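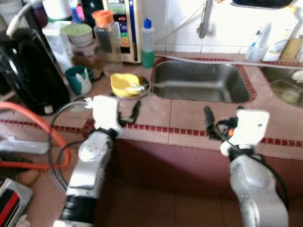

Mudassar thinks we should stop resetting the arms to home between every try, and wrote as much in the margin of my last entry: "You're teaching it to start from one pose and then wondering why it only knows one pose." He has a point, and I spent a good part of the evening stewing over it before I sat down to write this up.

9 April 2025, kitchen sessions, dish task

Working on the bowl today. The yellow one sits on its metal plate left of the sink with the spoon lying across it, and the job is spoon first, then bowl, then both into the basin. Left arm does the picking, right arm is supposed to steady the plate (supposed to!). Rhodri drove for the first half and I took over after supper.

We logged 21 tries and kept 5 for the class set. I know that sounds stingy, but I would so much rather hand Tavion K. a few clean ones than a pile he has to weed through the way he did in October, poor man. Most of the bad ones were the spoon. It's thin, it's shiny, and when the finger comes at it from the side it skates around the rim and ends up pointing somewhere new. Rhodri got the knack of coming down near the end of the handle and lifting slowly, and after that it went much better. Please try his way first before you invent your own.

Right arm: the cable loops around the base of the gripper and I don't love it. It tugged on two tries when the wrist turned past where we normally go. I put a fresh tie on it and it behaved, but somebody with better eyes than mine should look at the strain relief before the demo.

The tile edge is still a nuisance too. I raised the approach height by 4 mm in Obi's config and saved it as a separate file, so if you load the old one and hear a knock, you'll know what happened.

Mudassar, I did run the last few tries your way, starting from wherever the arms had stopped. They were messier to drive and I kept just one of them, but I'm willing to give it a whole session.

Still to do: second bowl position, closer to the faucet. Ask Eugeniusz if the spare finger pads came in. Copy tonight's logs over, I only did the first half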